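Home | Lists | Archive | Threads | Search

Filed under: Workplace Automation, Staff Notices

Re: Hand units at Otgate and changes to shift duties

From: Enikő Mészáros
To: otgate-operations list

Dear colleagues,

I am replying to the whole list so that everyone has the same answers. The message from Fathima Hettiarachchi is quoted first, and my responses follow in the order of her points.

> I am writing on behalf of the evening sorting team at Otgate. Staff have
> been told that the Alter arms will take over tote transfer from April. We
> would like to know in writing which duties are moving, which are staying,
> and whether anyone's grade is affected. We would also like to know who is
> responsible for checking the hands between runs. At present this falls to
> whoever is nearest, and it is not part of any job description.
>
> Several people have also asked whether the 10 hours of training will be
> paid at the normal rate when it falls on a Sunday.
>
> Fathima Hettiarachchi
> Evening Sorting, Otgate

1. Duties that are moving. Tote transfer between the intake line and the holding racks will be assigned to the arms on the evening shift only. During the trial period the arms handled 1,882 totes, of which 271 required a member of staff to step in. Management considers this rate too high for unattended work, and a trained operator will therefore remain assigned to each arm for the whole of the shift. The day shift is not affected by this notice.

2. Duties that are staying. Damaged goods, returns, mixed loads and anything addressed to Greris will continue to be sorted by hand. The Greris contract requires a signature at each stage, and no change to that contract has been requested.

3. Grades. There are 34 positions on the evening shift and all of them are retained at their present grade. Employees who complete operator training will be placed on the operator scale from the first full pay period after they are signed off. Employees who do not wish to train may remain in sorting. They are asked to tell their shift lead in writing, and no reason need be given.

4. Checking the hands. Ms. Hettiarachchi is right that this work has been done informally, and it should not have been left that way. It will now be a named duty, with fifteen minutes set aside at the start of each shift and again after the meal break. The operator will look at the fingertips, the openings in the metal sections of the fingers and the folds of the wrist cover, and will record the result on the check sheet. Cables lying on the floor near an arm are to be noted on the same sheet.
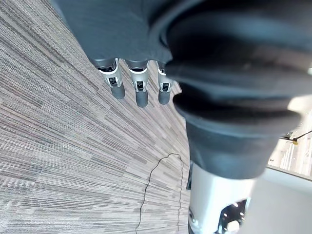 Fingers and wrist cover, with a cable on the carpet beside the arm.

Operators are not expected to carry out repairs. If a finger does not close fully, or if the wrist cover is split or has come away from its seat, the arm is to be stopped and the fault reported to Phan, who hold the service contract. Totes will be moved by hand until the arm is released, and the hourly target for that line is suspended for the same period. Shift leads have been told this, but I would ask to hear of any case where it is not followed.

5. Training. The 10 hours will be paid at the normal rate on weekdays. Hours worked on a Sunday will be paid at the Sunday rate, as for any other duty. Two members of the evening team who trained during the trial were paid incorrectly - the difference will appear in their next pay.

One further point was raised with me in person. The arms keep a record of each stop and the time at which it was cleared. These records are used for maintenance and will not be used in individual performance reviews. The wording is being added to the staff handbook, and a draft will be sent to this list for comment before it is adopted.

Questions may be sent to me directly or to the list. Paper copies of this message will be placed in the break room for those who do not use email at work.

Enikő Mészáros
Operations and Staffing, Otgate

3 replies | 0 shares

Previous in thread | Next in thread | Back to list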